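Section 4: First Handover Check, Two-Arm Cell

Applies to the Landwood bench cell with two arms on a shared mounting plate. Revised Wednesday, August 18, 2021. Complete Section 3 (homing and camera alignment) before starting.

4.1 Purpose

The handover check confirms that both grippers can hold the same small object without one arm pulling against the other. Keys on a ring are the standard test object. They shift under their own weight and catch on fingertips, so a poor offset between the arms shows up early.

4.2 Preparing the fingertips

1. Set the force limit of both grippers to level 9 in the Ukmont console.

2. Close each gripper with nothing in it. The tips must meet along their full edge. Light scuffing on the flat faces of the fingers is normal wear. Replace a finger if the tip is chipped or bent.

3. Bring one gripper down on the key ring at jog speed. Stop when the tips are just above the metal, then close.
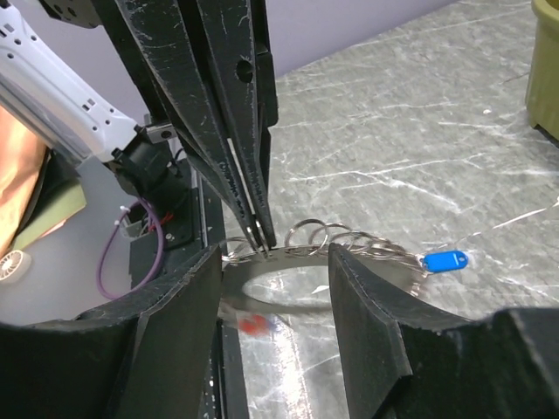 4. Wait for the grip signal to settle before lifting. If the signal drops out, open the gripper, raise it and repeat from step 3. Do not raise the force limit to make up for a bad approach angle.

CAUTION: Keep hands outside the side walls whenever the arms are enabled. The stop button cuts motor power – an arm that is raised may sink.

4.3 Moving to the meeting point

5. Load the routine HANDOVER-13 and select single-step mode.

6. Step both arms to the meeting point in front of the storage bin. Leave the bin near the back wall; its position is part of the stored work area.

7. Check the cables at the elbows. Each cable must hang in a free loop and must not be pinched between the links.

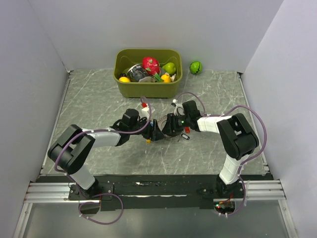
8. Step forward until the receiving gripper opens. The giving gripper stays closed.

NOTE: If the console shows fault 9, the arms have reached the separation limit. Back out one step at a time. Do not jog the arms by hand from this position.

4.4 Checking the hang

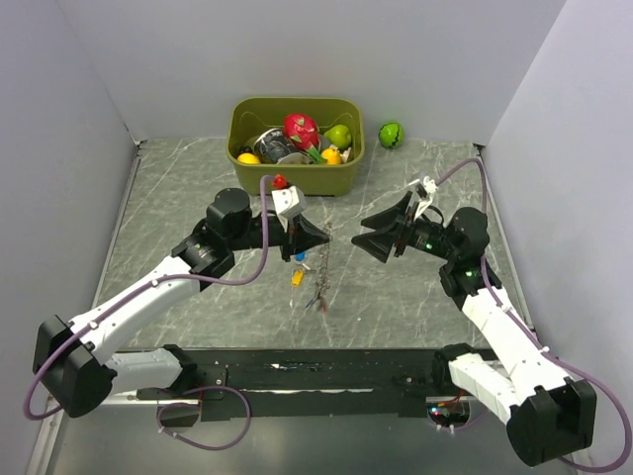
Swing is the main cause of missed transfers. Pause the routine until the keys are still, then compare their position with the open jaw of the receiving arm. With the bunch hanging from the left gripper and the right fingers open toward it, the blue fob and the chain should be clear of the path the right fingers will take. If they are in the way, lower the bunch to the table, regrip closer to the ring and start again from step 6.

9. Close the receiving gripper. Wait for both grip signals.

10. Open the giving gripper and retract it in a straight line.

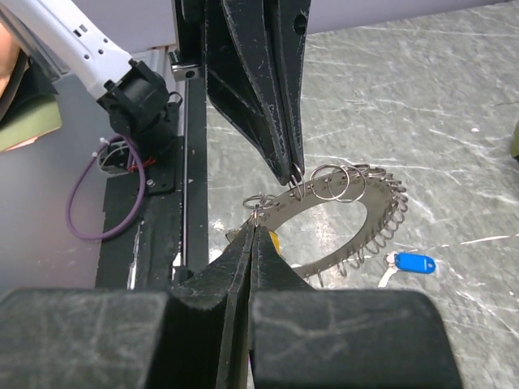
11. Repeat the transfer in the other direction. Small split rings can hook over a pointed tip, so retract at jog speed on the first pass.

12. Save the offsets under a new name. The Nigatu controller keeps the factory set in a separate slot and does not overwrite it.

4.5 Service interval

Inspect the fingertips and cable ties every 3000 cycles. Spare fingers are sold in pairs through Oststead and should be fitted in pairs. Run the full handover check again after any finger change.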